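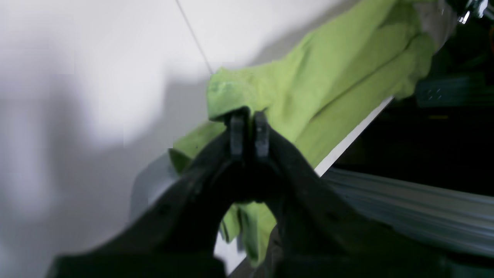
Smaranda Tudose had the room above the bakery in Remthorpe until the end of the month, and she had promised to leave it clean. Her brother-in-law, Grigore Furtună, came up on Monday with a roll of trash bags and sat down on the radiator cover.

"What's left?" he asked.

"The laundry. Then the kitchen drawer."

She had saved the laundry for last. Most of it was hers and went into the suitcase without much thought. The rest had been her mother's, and it had come from the house in Pekow in a sack that she had not opened all winter.

Grigore pulled something green out of the top of it. "Is this a towel?"

"I don't know. Shake it out."

He shook it. It smelled of the cedar blocks her mother used to buy from the Moldovan grocery, 2 for a dollar, and put in every closet. He handed it over and went to look at the drawer.

Her mother had owned a lot of green. She had worn it to work at the ticket office for years, and when a thing got too thin to wear she cut it up and cleaned the windows with it. There was never a clear day when a shirt stopped being a shirt. You asked before you wiped anything.

Smaranda smoothed the cloth with the side of her hand, the way she had been taught. Sleeves in, sides in, then up from the bottom. Her mother folded fast and talked the whole time, mostly about the neighbors. Smaranda had always been slow at it, and her corners never met.

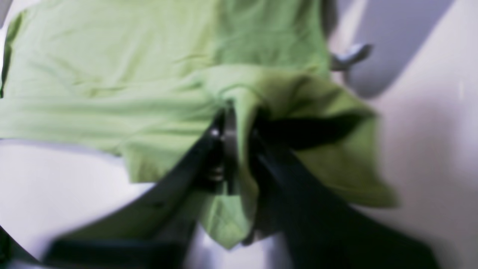

Green cotton, partly flat and partly lifted.

"There's a bus ticket in here," Grigore called. "Number 671. Do you want it?"

"Is it hers?"

"It's from the Nostudora line. It must be."

"Put it on the sill."

He put it on the sill. Then he came back and watched her for a minute.

"You could leave that for the rag bin," he said. "Mrs. Pruitt downstairs takes rags."

"I know she does."

She started the fold over. One side was longer than the other and she let it stay that way. When it was small enough she laid it in the suitcase, next to her winter socks, and pressed down on the lid.

"Your train's at 6," Grigore said.

"Then bring me the tape," she said, and he went to find it.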